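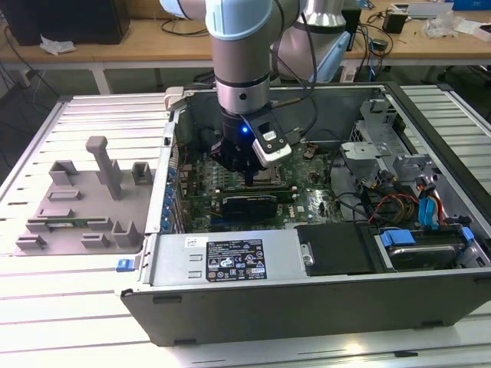

Moving the cup final to December was a mistake, one club secretary told me, and the league should have just scrapped it and kept the spring dates clean. I heard some version of that from both sides of the argument, so let me lay out what the schedule looked like before I get into who was right.

4.2 What got moved, and where it went

The Olberg league had 111 matches left to play when the season stopped. The board put out its new calendar on 07/11/2020, and I've worked from that version all the way through (there were later edits, mostly kickoff times, and I left those out). Six of the remaining matches were cup ties, and those are the ones everybody wanted to talk about. The Hầu Cup pays its own way through gate money, so the clubs that were still in it had a very different view from the clubs that weren't!

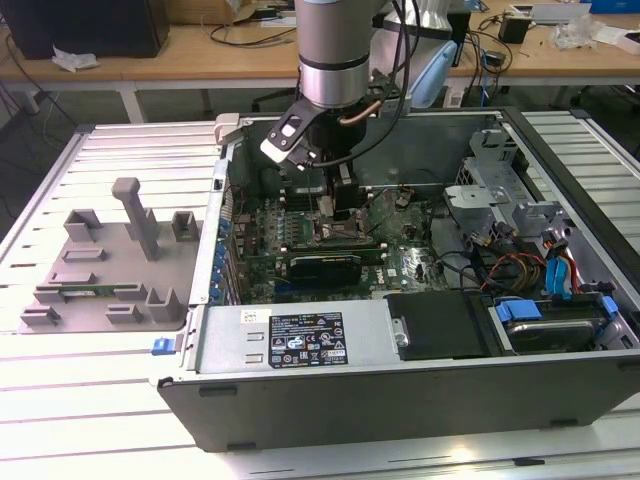

Cup ties are harder to move than league matches, and I think people underestimate how much. A league match can swap with nearly any other one as long as both teams are free that weekend. A cup tie can't, as the next round is waiting on it. I kept thinking of the inside of a desktop computer like the one in Figure 1 – the row of blue clips down the left side of the case marks where expansion cards can go, and you don't get to pick a spot in between. The cup rounds had that kind of fixed spacing, and the league matches had to fill in wherever there was room.

Trerholm had it worst. They were drawn away at Bullville, and the new date landed two days after a league match they'd already agreed to move once. They asked for a swap and were turned down. Their last home cup tie before the stoppage had drawn 2,290 people, so I can see why they were sore about losing a weekend slot for the return trip. Bullville were happy enough with the date, for what it's worth, and said so in their reply to my survey.

I come back to the swap requests in Section 5, where I compare them with the ones from the women's league.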